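How to Write a Short Review of an Amateur Musical

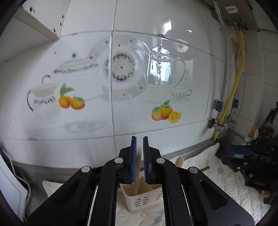 One reader wrote to us after the first version of this page and said she always gets stuck before the overture is finished, because she is making so many notes that she misses the opening number. Her question was how much a reviewer should write down in the dark. My answer is: very little. I will come to it in step 2.

I started to review community theatre when my English was still quite weak, so I needed a method which does not depend on beautiful sentences. It works for a review of 400 words or less, for a local paper or the newsletter of the company.

Before the show

Listen to the cast recording one time only. If you listen too often, you will compare every singer with the recording, and this is not fair to people who rehearse after work. Read the synopsis, but stop before the second act if you do not know the story.

Ask at the box office which licensed version they perform. When I reviewed Draltum at the Leemans Theatre, I complained that a duet was missing. It was never in the small-cast version, and I had to write a correction.

Step 1. Choose your seat

Sit in the middle, about two thirds of the way back. In the front row you hear the drums and the shoes. At Zato Hall the sound under the balcony is dull, so avoid the last 3 rows if you can.

Step 2. Take notes

Use a soft pencil and a small notebook. A phone gives light and the neighbours will hate you. During a song I write only one word and the title. The longer notes I make at interval, and again on the tram home. What I can't remember on the tram was probably not important for the reader.

Step 3. Find your main point

Finish this sentence: "I would tell a friend to go (or not to go) because..." Write it on the top of the page and delete it later. If the reason is the orchestra, the orchestra must come in your first paragraph. Many beginners put the plot there, and the plot then takes half of the review.

Step 4. Write the draft

I use this order, with small changes:

Opening: title, company, venue and your main point.
Story: two sentences, without the ending.
Leads: voice and acting together. Say which song.
Ensemble and dance.
Band and sound balance.
Set, costume, lighting, but only what helped or disturbed.
Last line: running time and dates.

Be exact with criticism. "The singing was weak" helps no one. "The harmonies in the Act 1 finale went flat when the dancing started" is something a musical director can use. For children in the cast I mention only good things, or I mention nothing.

Step 5. Check and send

Check each name against the program, letter by letter. For Linitz the program listed 54 performers, and I still managed to spell the choreographer's name in two ways. Read the text aloud. Cut "stunning", "amazing" and "stellar" where you find them, and put what you heard in their place.

If you see the show on opening night, try to send the review before noon the next day. For a Sunday matinee I take until the evening. Most community seasons are short, and a review printed after closing night does not sell any tickets.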